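Piro Door & Floor Pack - task pack for the Brillum home simulator
In stock (download). Sold per seat. Updated Jul 18, 2023

I write most of the task packs we sell, and the question I get at every open day is the same one: can a machine do my housework yet? My short answer is no, a few bits of it, slowly. The Piro pack is the longer answer. It has 103 household jobs in it, all of them dull, and you run your own controller against them before you let it loose on real furniture.

Doors are where I'd start. People think of folding shirts as the hard part, and it is hard, but a machine that can't get from the hall to the lounge never reaches the shirts! A lever handle has to be found, pressed down and held while the door swings, and then whatever you're moving has to follow you through without clipping the frame. Our own reference controller managed that in almost 400 tries before I stopped wincing at the playback.

The rooms are ordinary on purpose - plank floors, a sofa, plain walls, a door left half open, something with wheels that wants shifting.

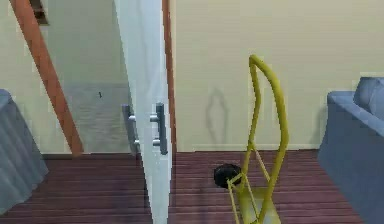 Nobuhle Chauke wrote to us after a month with the pack to say that her controller was fine with doors and hopeless at deciding what to do when a job was already half done, and could we please sell her more of those. Fair point, and the October update will have them (I've drafted 4 so far, and one of them beats everything I've thrown at it).

What you get
103 jobs, graded from 1 to 5 for difficulty
Doors, trolleys, chairs, laundry, tidying up
Starting positions you can shuffle or fix
A plain score sheet for each run, with time taken and bumps

What you don't get
Stairs. I know, I know. The Rampersad add-on covers those and it's a separate purchase.
Anything wet. Mopping in simulation is still too kind to the machine, and I'd sooner leave it out than sell you a false pass.

Shop-floor people ask whether it's any use to them. Partly! Moving a trolley round a doorway is much the same job in a stockroom, but if you want shelving and pallets, look at the Pistmont pack first.

A good score in Piro doesn't mean your machine is ready for somebody's house. Ours gets top marks on the grade 1 doors and I still wouldn't leave it alone with my hallway.

Needs Brillum version 4 or later. Seats can be moved between computers from your account page.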